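Room Reset Automation at Avdale: Questions from Housekeeping Staff

Which tasks are being automated?
Two, for now: clearing items from the tops of nightstands and returning supplies to drawers. Bed making, bathrooms and final inspection stay with room attendants. The arms are supplied by Dakness and operate on the second floor only.

Will shifts or pay change?
No scheduled hours are removed under the current plan. Attendants assigned to the second floor keep the same room quota and the same pay grade. Time freed by the arm goes to inspection and linen checks. Any change to the quota must be posted 31 days in advance.

What does the arm do at a nightstand?
It opens a drawer by the knob or front edge, places or removes items, and closes the drawer. Tabletop items such as bowls and snack wrappers are handled as a separate task – drawer work and tabletop work are never run together. Attendants should leave an open drawer alone while the arm is over it, even if the arm has stopped. 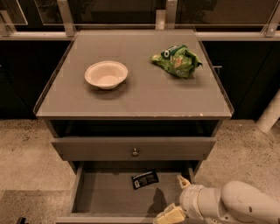 Who decides what is trash?
The attendant. The arm sorts by item type and cannot judge whether a guest wants something kept. Sealed packets, medicine, papers and anything unfamiliar go in the hold tray. Mawar Nair reviews the tray at 2 p.m.

Do I need training?
Yes, if you work on the second floor. The course takes 100 minutes and covers the stop button, safe standing distance and the fault log. Sign up with Ilham Ngui. Training counts as paid time.

What if the arm drops an item or jams a drawer?
Press stop, wait for the amber light, then enter code 43 in the log with the room number. Do not pull on the gripper. Damage to furniture is charged to the automation budget and is not recorded against the attendant.

Is my work being recorded?
The cameras on the arm record while a task is running. Recordings are used for fault review and are not used in performance reviews. Requests to see a recording go to Aisyah Hidayat in the operations office.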